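**From:** Colette Baudry
**To:** gripper-bench list
**Date:** June 20, 2021
**Subject:** Re: [gripper-bench] Ralum vs. Dillel fingers on soft stuff

Stavros Hoxha wrote:

> We have a quote from Dillel that expires in August and a drawer full of
> Ralum fingers that already work. Before I ask for money I'd like to hear
> from someone who has run both on fabric. Boxes I don't care about.
> Everything picks up boxes.
>
> Also, is the wrist camera any use at close range, or should I put one
> on a pole like my predecessor did?

Stavros,

I have run both on fabric, and I have the lint to prove it. Same arm, same controller, same pile of knitwear, only the fingers swapped. Liam wrote the scripts and I did the swearing.

The Ralum set got 538 tries and the Dillel set got 504, for a total of 1,042. The uneven split comes from the afternoon I spent running the wrong config, which went into the Ralum column since those were the fingers I had on.

On flat cloth I can't tell them apart. Both pinch a fold, both lift it, both let go when told. Where they differ is small things sitting in or against a knit. The Dillel tips are thinner and get down beside the object without taking half a sleeve along. The Ralum tips are a bit blunt for that and like to collect fabric on the way in. If your job is "pick up the sock," buy nothing. If your job is "pick up the thing inside the sock," I'd take the quote seriously.

Two warnings about the Dillel set. The pads wear faster than I expected, and the screws are a size that exists in no toolkit I have ever owned. Azra Tomić has a spare driver and guards it like a passport.

As for the camera, the wrist view is good right up to the moment you need it. Once the arm moves at anything like a working speed, a ribbed knit turns into streaks, and whatever you're reaching for turns into a suggestion.

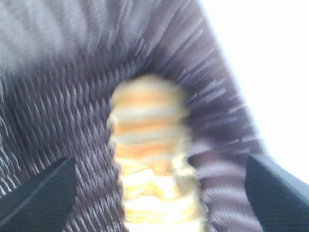

*Photo: wrist camera, Kadrić bench. Credit: C. Baudry / L. Nic Aodha*

The orange and cream stripes are the target. You can still find it by color against the purple, so our detector is happy enough, but ask it for an edge and it will give you a different one each time. The white in the upper right doesn't help either. We were running auto exposure, and it had plainly decided the dark knit mattered more than anything back there. Lock the exposure before you start. I say this as someone who read that same advice on this list and ignored it.

What has worked better for us is to stop the arm short, wait, take one still, and then close in without looking again. It adds around 5 seconds per pick with our settings, most of it Liam's settling delay, which he refuses to shorten. He may be right. I've stopped asking.

The pole camera has its own problem – the hand blocks the view at exactly the point where you get interested. Costel Karagiannis tried two of them, one on each side, and got two good views of the back of a gripper. If I could only have one camera I'd keep the one on the wrist and slow down.

One thing I can't answer is how any of this holds up on the Nirnance controller. Ours is older, and its idea of gentle force is personal. If somebody here has run thin tips on a Nirnance, please send numbers, even ugly ones.

I can put the logs on the list server if you want them. The column names are Liam's and will need some explaining.

Colette

--
Colette Baudry
Kadrić bench, soft goods corner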